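4.2 Household response to the removal of the bread subsidy

The most striking result of the Belside survey is how quickly families changed what they bought. Of the 3197 households that answered in both rounds, 2399 had cut back on at least one staple food by April, the month after the subsidy on flour and cooking oil was ended. We had expected a slow drift over half a year, so to find such a clear shift in the second round was very exciting, and it opens up questions that older price studies could not touch.

Flour was the first thing to go, but families did not simply eat less of it. Many moved to the unbranded flour sold by weight at the Kellia market, where the price had risen too, though by less than in the shops. Oil behaved quite differently! Households went on buying the same kind and made each bottle last longer, a habit that the spending diaries pick up beautifully (the gap between purchases grows, while the price paid per bottle follows the shop price closely).

The diaries were entered twice and matched by household number on desktop computers. Where the two entries disagreed, we went back to the paper copy.

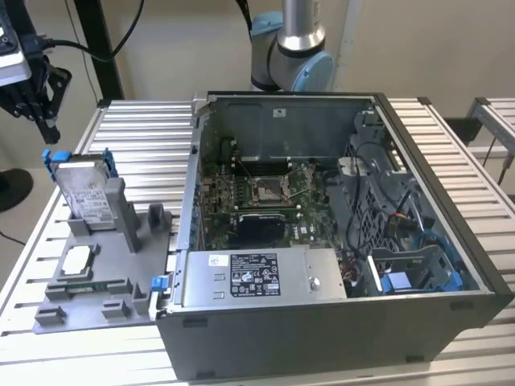 Figure 3. Desktop computer with the side panel removed.

4.3 Did the cash payment help?

The council in Nel offered a one-off payment to 600 of the poorest households, and this gives us a lovely chance to compare two ways of giving support. Families who received the money bought more flour in the following weeks than similar families who did not. The effect was strongest in homes with school-age children.

We would be careful about reading too much into this. Almost 200 of the paid households also had a member on the Drederix public works scheme, and their wages rose in the same period. Leaving them out makes the effect smaller, but it remains clear for flour and disappears for oil.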